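November, a bit after nine at night

Feet up at last, and the kettle's on for the second time because I forgot the first one. The big clean-out of the craft cupboard is done, or as done as it's getting this month. I'd been putting it off since winter and then Lok-yiu rang to say she was coming over with empty tubs and I couldn't wriggle out of it.

We started with the paper shelf, which was a mistake, as I wanted to look at every single sheet. Found the jigsaw from Mum (1000 pieces, still sealed!) and the old postcard album with the one from 1909 in it that I was sure I'd lost in the move. So that's a win. I sat on the floor reading the back of it again while Lok-yiu did all the work – sorry, Lok-yiu.

Then the coloured bits. I've decided to go by colour this time and forget about what things are made of. All the greys and browns went in the bottom tub, blues in the middle, and the pinks have one to themselves, on the top shelf where I can reach them. I do love a pink. Kam-wah reckons I'll have it all mixed up again by Christmas and he's probably right, but he can keep his opinions out of my cupboard until he's dealt with the garage.

Ended up with 23 tubs, labelled, and a bag for the op shop that neither of us could lift. Hiu-tung has first pick of it before it goes, I promised her the ribbon and the good scissors. Must text her in the morning. Must also find the lid for the blue tub, which has walked off somewhere between the hall and the kitchen.

My back is killing me and there's glitter in my socks. Lok-yiu stayed for soup and we talked about painting the inside of the cupboard white, to brighten it up a bit. I've got half a tin left over from the laundry. Might do it next week if it's warm enough to leave the doors open, and if I can face taking everything out again. Tea's gone cold now. Bed.
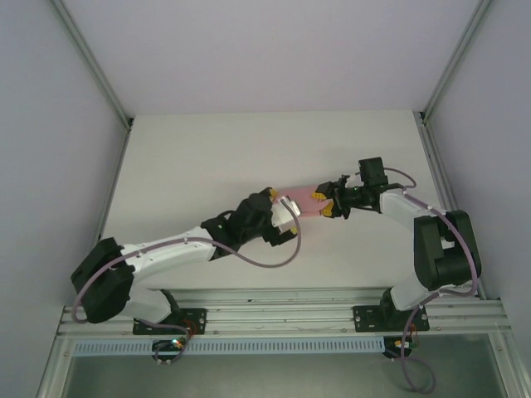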